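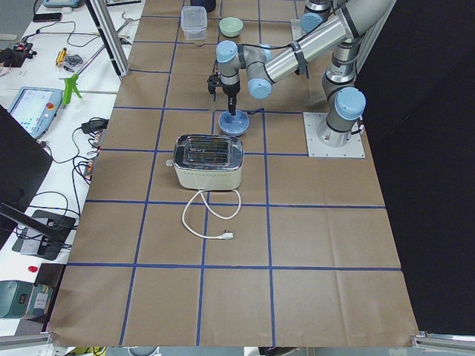

Cream two-slot toaster, unplugged

Crumbs stuck in the bottom of a two-slot toaster
Asked in Kitchen & Laundry

Hi all, I picked this one up in February and I do love the shiny top, but it smells burnt every morning now, even on setting 3. I've tipped it over the sink and given it a good shake and there's still something in there. Is it okay to poke around with a knife if the cord's out of the wall?

3 answers

Aparecida Barros
Oh, please don't use a knife, love! Even unplugged you can bend the little wires. Look underneath for a crumb tray first (mine took me ages to find, it was that stiff). Then a soft, dry pastry brush down each slot, upside down over some newspaper. Wipe the chrome with a damp cloth and a drop of vinegar and it'll come up a treat.

lins27
compressed air, outside

Markance
Raisin toast? Sultanas weld themselves on. Mine smelt for a week.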